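Aligning gripper width with video timestamps in Fevusmont

Before you train on handheld recordings, check that the finger width and the video share one clock. If they don't, the policy learns to close too early or too late.

Open a session in Fevusmont and load the width log next to the video. The log runs at 100 Hz. Find a moment where the fingers start to move and step through the video until you see the same change.

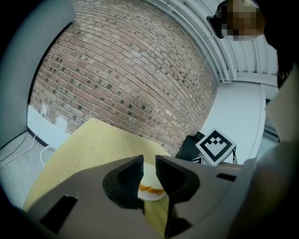
Write down the difference in milliseconds and enter it as width_offset in the session config. Use a positive value if the log runs behind the video. Do this at the start and again near the end, because long sessions can drift. If the two values differ by more than 10 ms, turn on linear correction.

Run the resample step, then plot the result. Gaps in the log show up as flat lines. Fevusmont fills gaps of up to 944 ms and drops anything longer.

Tùng Lã's export script expects at least 2,000 samples per session and will skip shorter ones without a warning, so check the output folder when it finishes.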